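About Loneo

Home
What we do
Prices
About us
Get in touch

We fold, sort and put away. Laundry, linen, airing cupboards, wardrobes, the chair in the bedroom with everything on it. Homes mostly, a few small guest houses. Based in Birkdale, going out as far as Rudville and most places between.

How it started

Bohdana Marchuk was ironing for neighbours out of her front room. Shirts, school uniform, the odd tablecloth. She noticed that people would collect a beautifully pressed pile and then ring a week later saying they couldn't find anything. So she went round to one house and did the drawers as well. Took a whole afternoon. The customer cried a bit, in a good way, and told her sister, and the sister booked the week after.

Severyn Zhuravel joined the following November. He'd been on the linen side of a hotel and can fold a fitted sheet standing up in a corridor, holding a conversation. He brought the labels. We didn't have labels before Severyn and there was a fair bit of shouting up the stairs about whose pillowcases were whose.

Loneo was a name Bohdana already had for a knitting business that never happened. The bags were printed, so we used it. Still got some of the bags.

What we do

Wash day help. You wash, we come and deal with what comes off the line or out of the dryer. Or we take it away and bring it back folded, if you're in Birkdale or the near side of Rudville. Further out than that, ask.

Wardrobes and drawers. Everything out on the bed, everything looked at, everything back where you can reach it. We don't make you throw things away. If you want to, we'll bag it and drop it off for you, but there's no speech about it.

Airing cupboards. Our favourite job if we're being truthful. Sheets in sets, towels by size, the spare duvet somewhere it doesn't fall on your head.

Guest house changeovers. We have three regulars and can't take on another until spring. Sorry. There's a list, ask Marius to put you on it.

Baby and children's clothes by age. Popular with people expecting a second. Boxed, labelled, the next size up at the front.

How we work

We sort before we fold. Sounds obvious, most people don't do it. Pull a thing out, fold it, pull the next thing out, fold it, and you finish with one tall mixed pile that has to be taken apart again at the wardrobe door. We make the piles first – by person, then by where it lives – and fold each pile in one go.

Then baskets. One basket, one room. The basket goes to the room, gets emptied, comes back down. A basket that stays upstairs with clothes in it has become a drawer, and you've already got drawers. We like the soft woven ones because they don't scratch paint on the stairs and they don't snag knitwear the way split wicker does. Plastic is fine too, use what you have.

Big plain garments are what slow people down. Find a seam first. Lift it by the seam and let the rest hang, don't grab the middle and hope.
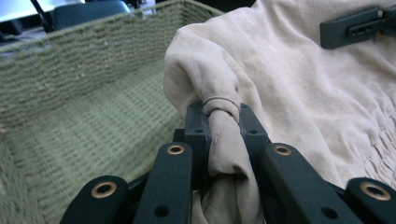
Once you've got a seam in your hand you know which way round the thing is, and you can lay it flat and smooth it out from there. Sleeves in, sides in, bottom up. Thick jumpers get folded once less than you think. Anything slippery gets rolled. Vests and pants, we really don't mind, whatever fits the drawer.

Loose threads we leave alone unless you tell us otherwise. Severyn learnt that one on a cuff. If we spot a hem coming down or a button hanging on we put it in a separate pile with a note, and Bohdana can mend most of it for a small charge if you'd like her to.

We fold to the size of your shelf. First visit we measure the shelves and drawers and write it on your card, so whoever comes next time folds to the same width. You'd be suprised how much more goes in.

Who we are

Bohdana Marchuk
Started it, still does visits most days. Mending, ironing, anything delicate. Will not do net curtains, please don't ask, there is history.

Severyn Zhuravel
Linen, guest houses, labels, the van. Knows the one-way system in Rudville.

Cường Từ
Wardrobes and children's rooms. Came to us from a school uniform shop so he can tell an age 7 from an age 8 jumper without looking at the neck. Also the person who built the shelving in our unit, which has held up very well.

Hnat Zakharchenko
Collections and deliveries, Birkdale side. Also dries and folds at the unit when the rest of us are out. Allergic to lavender, so if you use lavender bags in your drawers say so on the form and we'll send somebody else.

Marius Vasiliu
Bookings, invoices, phone. If you have rung us you have spoken to Marius. He doesn't fold. He has tried.

Where we are

The unit is at the back of the Stetsiuk yard in Birkdale, past the tile place, green door, bell on the left. Stetsiuk's are our landlords and let customers use the two spaces nearest the gate for dropping off. Not the ones by the loading bay please, a lorry comes in there and it needs the lot.

You can drop washing off clean and dry in any bag. Put your name in it as well as on it. Labels come off.

We moved in with two tables and an ironing board. Now it's four long tables, a rail down one wall and the shelving, and a kettle that takes forever. Come in and have a look if you're passing, somebody's usually there in the mornings. Afternoons we're mostly out at people's houses.

Things people ask

Do I need to be in?
First visit yes, so you can tell us what goes where. After that up to you. Keys are kept in the locked cupboard at the unit under a number, never with an address.

Do you wash as well?
At the moment, no. We looked at putting machines in and the drains at the yard aren't up to it. If you need washing done Marius can give you the number of the launderette we get on with.

Do you bring baskets?
We can. You don't have to buy them off us, we don't sell them. If your using your own we'd say one per bedroom and one for towels.

What about odd socks?
They go in a bag, the bag stays on the card, and we check it every visit. A surprising number get matched in the end. After six months we ask you.

Can you show me how to do it?
Yes, and plenty of people want that. An hour and a half at your house with your own washing, one of us and up to three of you. Teenagers welcome. Cường does most of these and is patient.

Do you do curtains?
Hanging and folding, yes. Nets, see Bohdana.

Is there a minimum?
Two hours for a home visit. Drop-off has no minimum, we've had people bring one duvet cover because they couldn't face it.

Animals?
Fine. Cats get in the baskets. We lift them out and carry on.

What we charge

All on the prices page, which is kept up to date. Please don't go by the old leaflet with the blue border, there are still some about in Rudville library and the prices on it are well out. New prices start 16th September and anyone already on a regular slot stays on the old rate till their card is full.

A bit more about the cards

Every household has one. Shelf widths, who's who, which drawer sticks, what's never to be tumble dried, where you like the pillowcases. It stays in the file at the unit and comes out with whoever is visiting. We tried doing it on a tablet for a while and went back to card. Easier to write on with a pile over your arm. If you leave us you get the card, or we shred it, you choose.

The last one we opened was number 3417, but before anyone's impressed, Bohdana started the numbering at 3000 so it would look like we'd been going a while.

Working for us

We take on one or two people a year. No experience needed with folding, we'd sooner teach it. You do need to be all right on stairs, all right with other people's mess, and able to keep quiet about what's in the wardrobes. Driving helps. Everyone starts with a fortnight at the tables with Hnat or Severyn, then goes out in a pair. Paid from day one, travel between jobs paid, and we finish by half past four so people can get to schools.

Send Marius a few lines about yourself. Doesn't need to be a CV.

Get in touch

Ring or use the form. Phone's quickest before ten. If it goes to the machine leave your name, the street and what sort of job it is, and Marius will ring back same day or first thing next. If you already have a card, give us the number on the top corner and he can find you straight off.

Dropping off or collecting – ring the bell twice, the tables are at the far end and we don't always hear the first one.

Prices
Guest house waiting list
Privacy and keys
Back to top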